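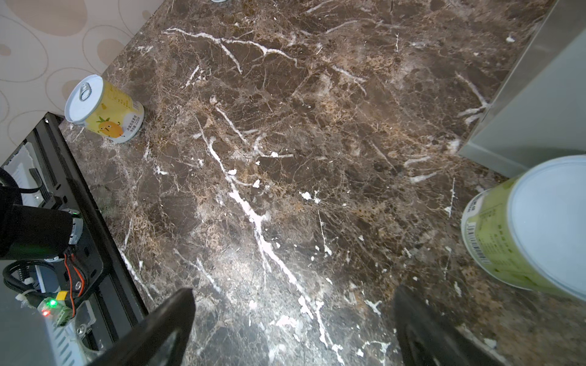 *Wrist view, yellow can on the left, green one on the right, fingers open.*

**ylva_l**
I'm teaching a pick task on cans by remote control. The marble top throws a bright glare patch right between the fingers and I'm wondering how much that hurts. I have 50 demos recorded. Do I keep them or fix the light and start over?

**taner_e**
Start over. Glare like that moves when the wrist moves, and the policy will latch onto it.

**rutilio**
Disagree. I'd keep them and record 50 more with the lamp in other spots. Variation in the light is useful if you have enough of it. What does the rest of the layout look like?

**ylva_l**
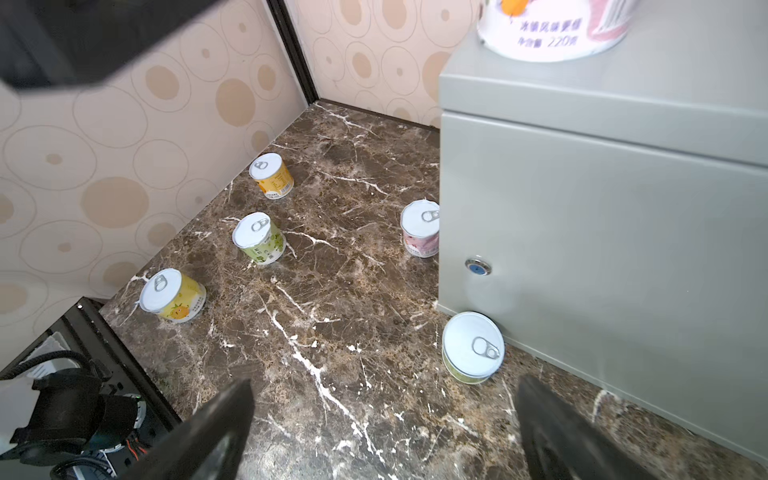
*Five cans on the marble, the wide one up against the cabinet.*

The wide can is the one I keep fumbling. With the Torix handles I can't feel when the right finger is about to touch the cabinet.

**taner_e**
Then move it out for now. Hesitant demos teach hesitation.

**rutilio**
Or guide the arm by hand for that one can. You feel contact right away.

> guide the arm by hand

**cengizb**
Only if your hands stay out of the wrist camera. Mine didn't, and I threw out 9 episodes. I'd stay on remote and come in slower, from the side away from the cabinet.

**ylva_l**
OK. Keeping the 50, turning the lamp toward the wall, and going to 100 total. I'll try Cengiz's approach on the wide can first.

**taner_e**
Still think the old ones should go - at least train once without them and compare.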